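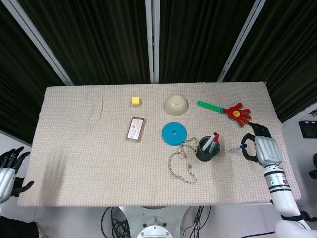
Table Items and Cloth Care: Notice to Members

To: Stomstead Activity Tables list
From: List office, Stomstead
Date: 1/28/24
Subject: Re: Small items for the cloth-covered tables

Members are asked to read the reply below together with the earlier message, which is quoted in part. The office received several questions on the same three points and is answering them on the list.

> The branch at Issa has asked whether every table must carry the
> same set of small items, or whether each branch may choose its own.
> We have the yellow cube, the bowl, the blue disc with the hole and
> the small labeled box. We would also like to put out markers, but
> there was some concern in December about ink on the cloths.
>
> We would further like to know whether a bowl should be stored
> upside down or the right way up, and whether a stained cloth must
> be withdrawn from use.

1. Choice of items

Branches may choose their own items. The list circulated in December was a suggestion and carries no obligation. The cube, the bowl and the disc are convenient because they differ plainly in shape and color and can be told apart by visitors of any age. A toy hand clapper, such as the green and red one with the smiley face on the palm, is equally acceptable. Branches that find the clapper too noisy for a shared room may leave it in the cupboard.

The Bastudberg branch has proposed a fixed inventory of 400 items for all locations. The office has considered the proposal and does not intend to adopt it at this time.

2. Markers

Markers may be placed on the table, provided that they are capped. A pen holder should be supplied with them. The dark gray cylinder is suitable and takes little space. Loose markers should be returned to the holder at the end of each session – a blue cap left slightly open will mark a pale cloth through to the table. Branches should order markers through Clutside in the usual way. The minimum order remains eight.

3. Bowls

A bowl that is not in use should be turned upside down, resting on its rim. This keeps dust out of it and discourages visitors from leaving small things inside. Bowls should not be stacked on the boxes.

4. Chains, cords and ropes

Strings of beads and lengths of thin rope may be laid loosely on the cloth. They need not be coiled during a session. For storage, each should be placed in its own bag, as a beaded chain and a twisted rope kept together will tangle within a short time. Please do not tie them to the table posts.

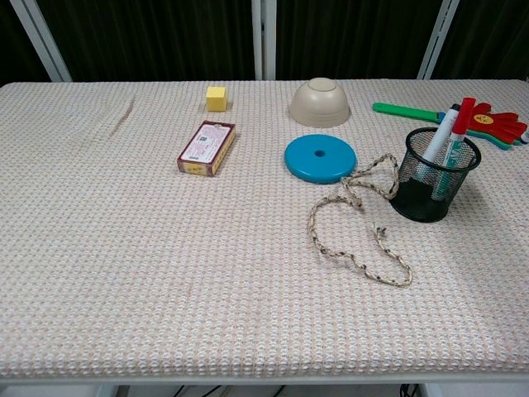 5. Stained cloths

A cloth with a faint mark, such as a brownish line across one side, need not be withdrawn. It should be washed separately in cool water, dried flat and returned to use. Bleach should not be used, as it weakens the raised weave. If the mark remains after a second washing, the cloth may be turned end for end or kept for the spare table.

The front edge should be folded straight before visitors arrive. Cloths should be drawn clear of any cables that hang under the table.

6. Replies

Branches that wish to request replacement cloths should write to the list office with the number required and the length of the table. Requests received by the 11th of next month will be included in the spring order. Replies that concern only one branch should be sent to the office directly and not to the full list, which now reaches 1000 addresses.

List office
Stomstead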